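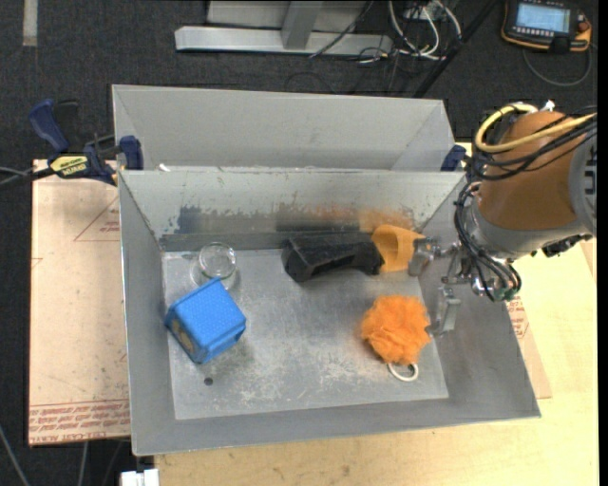 Sheet-metal bins with a blue box and a clear cup.

Do you actually read reviews before you buy? We want to pay you to argue about it

Piven is looking for people in and near Vutdale to take part in a study of household product reviews. We are a small consumer research office and we have grown suspicious of star ratings, our own included.

Last spring we collected 1243 reviews of ordinary things: storage boxes, tumblers, bath mats, washing-up brushes. A good many of them said almost nothing. "Great product, does what it says." Does what, and where does it say it? We would like to know whether a review like that changes anyone's mind, or whether people look at the price and the picture and have already decided by then.

We don't promise that the answer will be interesting. It may be that reviews matter a great deal and we have been too gloomy about them. Come and prove us wrong if you can.

What taking part involves

You would come to our office on Lukier Street for 2 sessions, each lasting most of a morning. In the first, you choose from a list of household goods, with the reviews showing. In the second, a few weeks later, you get a similar list with some of the reviews taken away. After each one you sit down with a researcher and explain your choices. Please be blunt. "I liked the colour" is a perfectly good reason and we hear it far less often than we suspect it is true.

Between the sessions you keep a short diary of anything you buy for the home. A line or so for each item is plenty. Receipts are welcome, but we won't chase you for them.

Who we are looking for

Adults who do at least part of the shopping for their household. You needn't shop online much. We would be glad to hear from people who distrust the whole business, as the last study was full of keen bargain hunters and it showed.

You can't take part if you work in advertising, if you sell goods online, or if you have been in a Piven study in the past 3 years. Please don't apply under your partner's name to get round this. It has been tried.

What you get

We pay £450 once you have finished both sessions and handed in the diary. If you leave after the first session you get a smaller share, set out in the consent form — read it before you sign, including the dull parts. Bus fares within Vutdale are paid on top. Taxis are not.

Who is paying for it

The money comes from Bonsu, a retailer that sells many of the kinds of goods on the list. You are right to raise an eyebrow. Bonsu has not seen the questions and will get the results at the same time as everyone else. That is in the contract, and you may ask to see the page.

How to apply

Fill in the form at the front desk or ask us to post you one. Applications close at the end of November and sessions start in December. Tell us the last thing you bought for the house and whether you regret it.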